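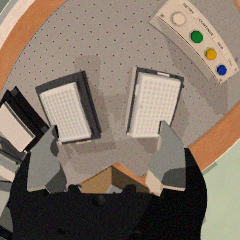
Support at Winell replied that the booking calendar was up on their side and asked for the browser version and the time of the last failed save. Sent both. Ticket stays open.

Problem: bookings made in the Astano calendar at the front desk do not show on the Villalba site. The customer gets a confirmation email, but the slot still looks free to everyone else. We have had 3 double bookings in April because of it.

Tried so far:
Cleared the cache on both desk computers. No change.
Logged out and back in as admin. No change.
Made a test booking for 2 pm. It saved at the desk and was still missing online after 60 minutes.
Made the same booking from the website. It reached the desk in about 5 minutes, so the sync works in that direction.

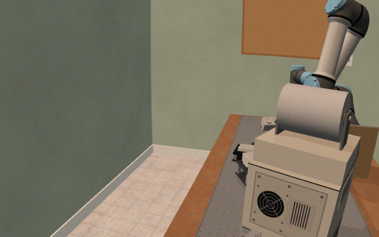 Checked the sync settings next. The outgoing feed was still pointing at the old Clernik address, which was switched off when we moved hosting. The incoming feed had the new one. Changed the outgoing address to match and pressed Save, but the page went back to the old value after a refresh.

Winell support then said the field is locked while a sync job is queued. Cancelled the queued job, changed the address again and it held. Repeated the 2 pm test and the slot now shows as taken on the website.

Still to do: bookings made before the change have not been sent across. Asked Winell whether they can resend them or whether we need to enter them again by hand. Waiting for an answer.

Status: open, priority lowered to normal.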